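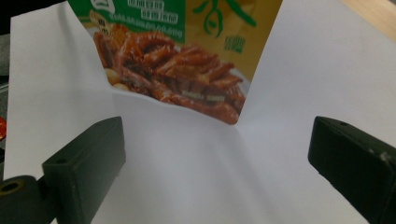
Student Projects / Robotics and Automation

Good Practice for Hand-Held Gripper Work: What Our Rule Sheet Looked Like by the End

When I picked this project at Sketbridge I figured the rules part would be the boring bit, two pages at the back that I'd write the night before. It ended up being the whole report! My topic was wrapping and unwrapping food packages in paper with a two-finger gripper that you hold in your hand, and what a sensible set of house rules for recording that kind of work should say.

I started with the lab's old sheet, which came over from the Bermont course and was written for arms bolted to a bench. Plenty of it is still good (check the fingers before you start, keep your sleeves out of the way, log every take). But it has a long section on fencing and stop buttons, and almost nothing on what a person should do when they ARE the arm. So I went through it line by line and marked what I'd keep, what I'd drop and what was missing.

The package in the paper is a good one for showing why. It's green and gold with big brush-stroke characters and a photo of glossy braised meat on the lower part, and the big white sheet folds right over part of it. Paper bends wherever it likes, so "object fully visible" - that was rule 4 on the old sheet - would throw out nearly every take of this task. I rewrote it as: the object must be visible enough that a second person can name the kind of thing it is. Much easier to follow.

Next, the fingers. My rule says both fingertips have to be in view and open at the start of a take, with the target between or ahead of them. I argued with myself over scuffs. Our fingers are matte black and they pick up marks, and I first wrote that any scuffed finger had to be swapped out. That was way too strict, we'd have run out of fingers by May. Now it says to swap if the gripping face is damaged and just note it in the log if the mark is on top.

Then food. Sealed packages only, nothing past its date, and anything used for practice goes in a marked bin and doesn't get eaten afterward (yes, I had to write that down). I also added a line on background stuff. The old sheet wanted a bare table, but a few everyday things near the edges are fine as long as there's no mail, phones or anything with a name on it.

I tried the draft on 80 takes from the project folder, which we call Kong. With the old sheet, 60 of them failed on at least one rule. With mine, 2 did, and both were missing log entries. I know that sounds like I just made the rules easier, and partly I did. The full Mavutberg set has 2327 takes and I haven't checked those, so I wouldn't lean on my numbers too hard.

Things I'd still change: the lighting rule is vague (it only says "even light", and white paper gets gray shadows in every crease no matter what you do), and I never settled how long a person should work before taking a break. My wrist has opinions on that one. The current draft is in the lab binder behind the old one, with my pencil notes still on it.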